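How to Do a Pre-Run Gripper Check You Can Trust

If you run a small arm with a two-finger gripper, the best habit you can pick up this year is a written check before the first run of the day. I love this stuff, and I want you to love it too! It takes a few minutes, and after a couple of weeks your hands do most of it before you've looked at the sheet.

The version below is the one we use at Gravance. Ching-wen Hsu wrote the first draft in March, and Sohail Tanoli and I have been trimming it ever since (it started out at 66 lines and is now down to 30).

Before you touch anything

Stop the program, press the e-stop, and lock out power following your site's own procedure. If your gripper runs on air, bleed the line as well. Then try to start the arm from the pendant. It should refuse. Write your initials on the sheet at this point, before the check itself - whoever walks up next needs to know whose hands are in there.

One person works at the gripper. A second person can read the sheet aloud, but keeps their own hands out.

Step 1: Fasteners

Start at the wrist and work toward the fingertips, always in that order. Put the right driver on each screw and feel for movement. Don't crank on it. If a screw turns, take it out, clean the thread, and refit it to the torque in your gripper's manual, with threadlocker only where the manual calls for it. Then draw a paint line across the head and onto the plate, so tomorrow's check is a quick look.

Step 2: Pivots and stops

Move each finger by hand through its full travel, if your model allows that with power off. You're feeling for grit, side play, or a spot where it catches. Look at the stops for cracks and flat spots. Any red dust around a joint gets wiped off and written down, and if it's back the next day, pull the gripper.

Step 3: Fingertips

Run a gloved thumb along the grip surface. A textured tip should feel even from end to end, with no lifted corners and no shiny patches.
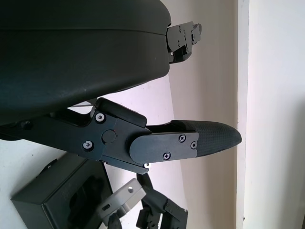

Wear at the very point of the tip is easy to miss, so look at it from the side, against something pale if you can. Change tips in pairs, always. A new one facing an old one will close off center and you'll spend your afternoon chasing a pick error that isn't in the code.

Step 4: Cables

Follow every cable from end to end with your fingers. Check that there's slack at each joint and nothing that can snag on a linkage when the wrist rolls over.

Step 5: Slow run

Clear the area, restore power, and run one full cycle at your reduced speed setting with a hand on the e-stop. Listen! A dry pivot has a sound all its own, and once you've heard it you'll pick it out from across the room.

Keep the sheets. Ours go in a binder by the cell, and we're at 299 so far. When Eusebio Ticona took over the second shift, he read back through them and found the same screw written up nine times. It now has a new insert and a longer bolt.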